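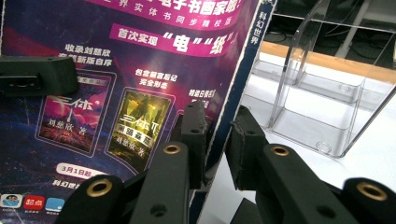 ¿Qué contiene el corpus Cotham?
Reúne 400 fichas de ediciones de ciencia ficción traducidas al español, con los datos de portada, créditos y colofón transcritos a mano.

Cotham: fichas de ediciones traducidas
Versión del 22 de enero de 2018
Mantiene: Horácio Baptista

Origen
Las fichas salen de la colección particular Odukoya, cedida en préstamo para su catalogación. Cada libro se transcribió con el ejemplar delante. No se han usado datos de librerías en línea ni de catálogos ajenos, salvo en el campo titulo_original, que se completó por otras vías cuando la página de créditos no lo traía.

Archivos
fichas.csv: una fila por edición, separador punto y coma, UTF-8 sin BOM.
prologos.csv: una fila por prólogo, epílogo o nota de autor.
erratas.txt: correcciones pendientes.
LICENCIA.txt

Campos de fichas.csv
id: número correlativo. No se reutiliza si se borra una ficha.
titulo: tal como aparece en la portada interior, con sus mayúsculas.
titulo_original: en la escritura de origen. Los títulos chinos, rusos y japoneses no se transliteran aquí.
titulo_translit: transliteración. Para el chino, pinyin sin tonos.
autor: apellido y nombre en el orden impreso en el libro. En los autores chinos esto provoca variaciones entre editoriales; ver más abajo.
traductor: vacío si el libro no lo declara.
lengua_puente: lengua intermedia cuando la traducción es indirecta.
anio: año de la edición, no de la reimpresión.
paginas: última página numerada.

Traducciones indirectas
Hay 37 fichas con lengua_puente rellena, casi todas a través del inglés. Solo se anota cuando el propio libro lo dice. Una celda vacía significa que no consta; no debe leerse como traducción directa.

Prólogos
Un mismo prólogo puede figurar en varias ediciones. En ese caso se repite la fila con distinto id de ficha y el mismo valor en clave_texto. Los prefacios escritos por el autor para una edición nueva llevan tipo = autor_nuevo.

Problemas conocidos
El orden de apellido y nombre no está normalizado. La columna autor_norm llegará en la próxima versión, prevista para febrero.
En 10 fichas falta el año porque el ejemplar ha perdido la hoja de créditos.
Las fichas del sello Costton mezclan edición y reimpresión. Conviene excluirlas de cualquier recuento por años.
Excel estropea los caracteres no latinos si se abre el CSV con doble clic. Hay que importarlo indicando UTF-8.

Comprobación
Se revisaron por segunda vez 100 fichas elegidas al azar con el guion Drister, incluido en la carpeta util. Las diferencias encontradas están en erratas.txt con el id correspondiente.

Uso
Los datos se pueden copiar y modificar citando el corpus y la versión. Las correcciones se envían como parche sobre el CSV, una ficha por línea, sin reordenar las filas.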